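Print this message | E-mail this message to a friend

We use cookies to remember your archive settings. OK

Re: [homebots] can any of them do the dishes yet?

Radomir Hoxha wrote:
> My sister-in-law in Ulport swears we'll all have a kitchen robot
> by December. I say she's dreaming. Has anyone on the list seen
> one clear a table without a person stepping in every minute?

Hi Radomir, tell her not to sell the dish rack! I've been following this stuff for years now (message 2462 in my folder, good grief) and I'd say we're close on the boring bits and miles off on the rest. Picking up one thing and putting it in another thing – fine, I've seen 24 good tries out of 31, and I was thrilled. Wiping down a greasy stove? Forget it.

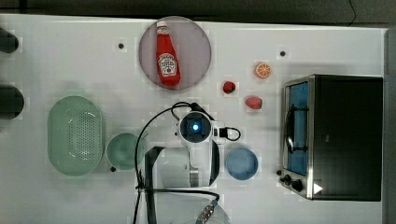 What gets me is how much a chore depends on little judgments we never notice making. Take a ketchup bottle lying on its side across a plate. You or I would grab it without a thought, stand it up somewhere and carry on, but an arm has to work out which end is the cap, where to squeeze, and whether the plate is coming along for the ride. And then there's the toaster oven, with a door to pull open and knobs to turn! I'd happily wait 10 more years for one that does all that and scrubs the crumb tray too.

Say hi to your sister-in-law from me.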